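Reading time: 2 min

Buy the fingers last

Most gripper comparisons I am sent begin with payload and stroke. Both are easy to measure, and both are poor predictors of whether an arm will be useful on a bench of mixed hardware. The views from the wrist are a better place to begin.

At Stendomcombe we spent February on two finger sets, the Sedus and the Culano, at 300 grasps per set. The spec sheets differ by 20 newtons of closing force. I could not find that difference in our failures. What I found was contact geometry: where the inner faces meet the part, and whether the wrist camera can still see the part once they do. A clear disc held by its rim is a fair test of both. So is a ribbed case that one finger covers at its corner. 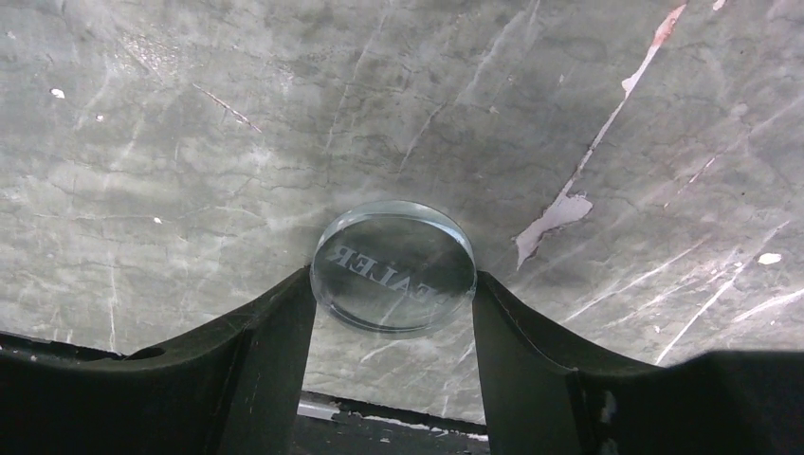
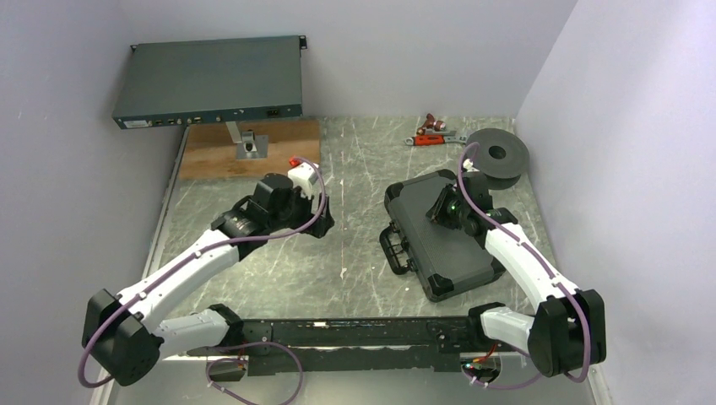
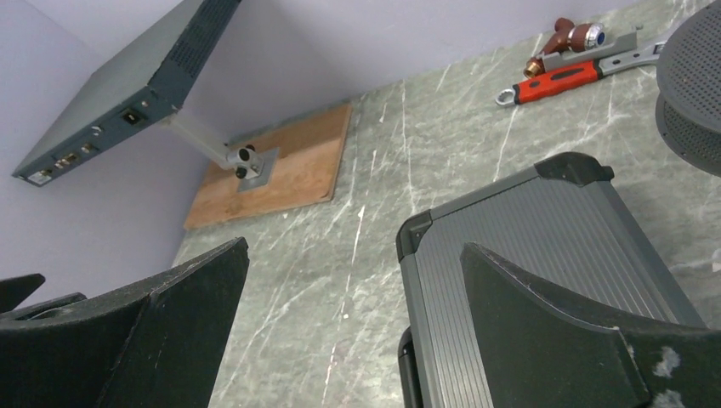 Arif Lubis objects that a fixed camera makes the question moot, given that it sees the whole bench and the fingers can hide whatever they like. I disagree in part. A fixed view is good for planning the approach. During the last stretch the wrist and fingers come between it and the contact, and the controller is then working from an estimate.

My position is that finger shape and camera placement should be specified together, by one person, before anyone discusses force. A narrower fingertip that costs some grip area – and it will cost some – is usually worth the extra view. At $1,780 a pair, fingers are too expensive to be chosen from a table of maxima.

I would also like vendors to publish a wrist view with the fingers closed on a transparent part. None of the ones I asked had one.

Comments

Lubis: Still think you undersell the fixed camera. Add a second one from the other side and rerun the 600.

tmk_04: Did you recalibrate the wrist camera between finger sets? We saw drift after every swap.

Culano user: Agree on force. We run ours well under the maximum.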